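Simulation and Testing > Faults and Incident Reports

Topic: Mug released during transfer, run marked as passed

benchlead_mura
Posted Nov 20, 2019

This report concerns a fault in the mug transfer task on the Mura bench, which runs entirely in simulation. It is submitted under the reporting rules for this board, and comments are requested before the task is approved for the physical cell.

The task is simple. The arm grasps a white mug by the rim, lifts it over the desk, carries it clear of the other objects and sets it down upright. The overnight batch consisted of 1,000 runs. In 18 of them the mug left the gripper before the arm had reached the set-down point. The summary nevertheless recorded all 18 as passed. The fault was found only when a reviewer compared the final mug position with the target.

The grasp planner is the Rikov package with default settings. The room, the furniture and the desk objects are from our standard bedroom set and were not modified for this batch.
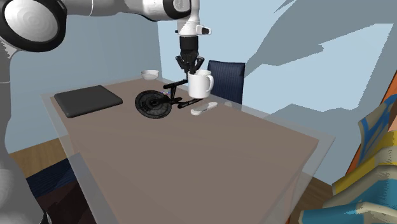

Mug held just above the tabletop, with the model starship and the bowl also on the table.

The force log shows a normal closing force in every one of the affected runs. The contact count then falls to zero within a single time step, with no slip recorded beforehand. The stop condition did not trigger. Our provisional finding is that the stop condition reads the commanded finger width and does not read contact at all.

We have suspended the task. Members who have seen the same behavior are asked to reply with their version and settings.

graviva_support
Reply 1

Thank you for the report. Graviva maintains the contact solver used in this bench, and we wish to respond to the implied cause.

A loss of all contacts in one step is consistent with a rim grasp on a coarse collision mesh. Where the rim is made up of short straight segments, a narrow fingertip can rest on the joint between two of them. A small rotation of the wrist then moves both contacts off the surface together. We do not consider this to be a solver fault. Please repeat the affected runs with a finer mesh and report the result.

safetydesk
Reply 2

The mesh question should be kept separate from the safety question. An object may be dropped for many reasons, and some drops will occur on any bench. The serious matter is that the stop condition did not act and the summary reported success. If the same logic were transferred to the physical cell, the arm would continue its planned path with an object loose in the work area and with operators relying on a green status.

I recommend that this report be reclassified from task fault to monitoring fault. The physical cell should remain closed to this task until the stop condition has been shown to act on loss of contact.

cell2_operator
Reply 3

I must disagree in part. The physical cell does not use the simulated stop condition. It has its own monitor on the wrist, and that monitor was tested in June. Closing the cell on the basis of a simulation result would delay two other tasks that have no connection with mugs.
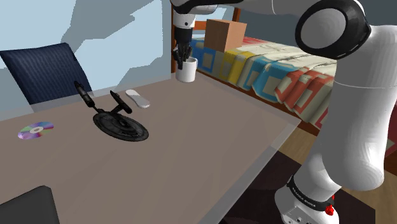

I would also point out that lifting the mug by its rim with the fingers reaching inside the opening is a poor choice to begin with. Our written procedure for cups calls for a grasp around the outer wall wherever the approach is clear. The planner selected the rim because it scores the shortest path highest. That weighting should be corrected before anyone spends time on the mesh.

safetydesk
Reply 4

The wrist monitor was tested with a weighted block. I have read the June record and can find no test with a light object. A mug may fall below its threshold. My recommendation stands, although I accept that it should apply to this task only and that the other two may proceed.

benchlead_mura
Reply 5

The affected runs have been repeated as requested, with the finer mesh and no other change. The number of early releases fell from 18 to 2. Both were again recorded as passed. The details are given in the note below. 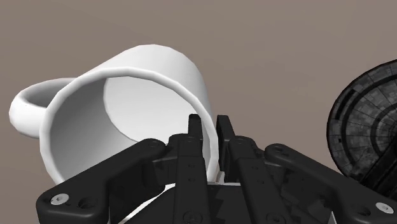 Submitted by: benchlead_mura | Section: Mura bench | Status: open

The note covers recovery after a release. When the mug is lying on its side, the planner again proposes the rim and brings the fingertips up to the lip with very little clearance. It makes no check on whether the mug is upright. A tipped mug is therefore treated as a normal starting position, and the set-down target is calculated from the wrong axis.

We accept the comment from Graviva regarding the mesh. We also accept that the mesh does not explain the remaining two releases or the incorrect status.

benjelloun_lab
Reply 6

The Benjelloun bench can confirm the status error. We run the same Rikov package with a different solver, and our logs hold 1,651 transfers of small household objects. Early releases were rare, but each one we have examined was marked as passed. That appears to rule out the solver as the source of the reporting fault.

Our interim measure is to compare the object height with the wrist height at every step and to halt the run when the difference changes by more than a fixed amount. It produces occasional false stops, which we have accepted.

cell2_operator
Reply 7

In view of the previous reply I withdraw my objection to closing the cell for this task. I maintain my position on the rim grasp and will file it as a separate report.

moderator
Reply 8

This topic has been reclassified as a monitoring fault and remains open. The mug transfer task is not to be run on the physical cell. Test records for the wrist monitor with light objects should be attached to this topic when they are available.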